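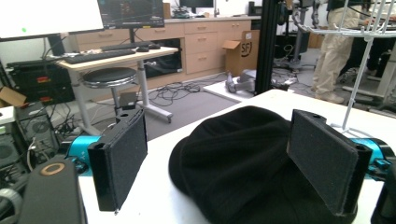
**Erdem Knitwear, winter display meeting**
Held in the workroom, 9 a.m.

**Present:** Ferhat Coşkun (chair), Elif Naz Taşdemir, Erhan Canpolat, Hậu Tô (minutes)
**Apologies:** Ayten Coşkun

**1. Previous minutes**

Accepted with one correction. The Grimley shop wants the beanies in the front window, not beside the till. Hậu to fix the copy in the shared folder.

**2. Stock**

Elif Naz reported 955 black beanies ready to go. The grey ones are still with the finisher and will not make the first delivery. Ferhat asked whether Grimley would take all black. Elif Naz has spoken to the shop and they will, provided the grey arrives before the end of September.

Labels for the black beanies have the new washing instructions. The old labels are to be thrown out. Erhan asked to keep the card ones for testing the hole punch. Agreed.

**3. Display stands**

Erhan has been comparing the two stands on offer. The Trorov stand is heavier and costs more to send. The Drukine stand takes up less room in a carton and the shop prefers a plain look. Ferhat's concern was that a single beanie on a tall stand looks lost in a wide window. Elif Naz suggested grouping four stands at different distances from the glass and leaving a folded beanie at the foot of each.

Agreed to go with Drukine for Grimley. Erhan to ask for a price on a second set for Ayten's shops. Nothing to be ordered until Ayten has seen the figures.

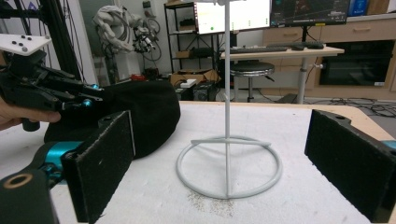
Ayten had sent a question by email about the bases. She wants price cards at the front of every stand and was worried there would be nowhere to put them. Erhan said the card could lean on the crossbar that runs over the ring, close to the pole. Elif Naz would sooner have the card flat in front, where it can be read from above. Ferhat asked for both to be tried with the real card size. He also wants the table wiped before anyone lays stock on it again, as there are crumbs by the base and black knit shows everything.

Colour of the stands was discussed briefly. White stays. Hậu noted that the window backing at Grimley is also white and the pole may disappear against it. Elif Naz to ask the shop if the backing can be changed to a mid grey.

**4. Folding and shaping**

There are currently two ways of folding the brim and cartons have gone out with both. Ferhat wants one. After some discussion it was agreed:

- single fold, seam to the back
- label on the left as worn
- no tissue inside the crown for shop stock
- tissue for window stock only, removed if the shop moves it to the shelf

Elif Naz will write this up on one page and put a copy in each carton.

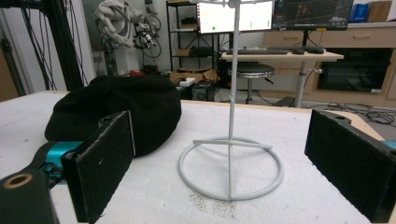 Erhan raised the matter of beanies going flat in transit. He thinks the cartons are being packed too tightly in the bottom layer. Elif Naz said that an extra carton costs less than reshaping hats in the shop. Agreed to pack the next delivery with one layer fewer and ask Grimley how they arrive.

**5. Other business**

Ferhat is away for the second half of the month. Elif Naz to approve invoices in his place.

Hậu asked for the carton tape to be kept in one spot. Top drawer, by the oven.

**Actions**

- Hậu: correct previous minutes, send these to Ayten
- Erhan: Drukine price for second set, try both card positions
- Elif Naz: folding page, window backing, chase the grey beanies
- Ferhat: confirm delivery time with Grimley before he leaves

Meeting closed 9:55 a.m. Next meeting to be set once Ayten has replied.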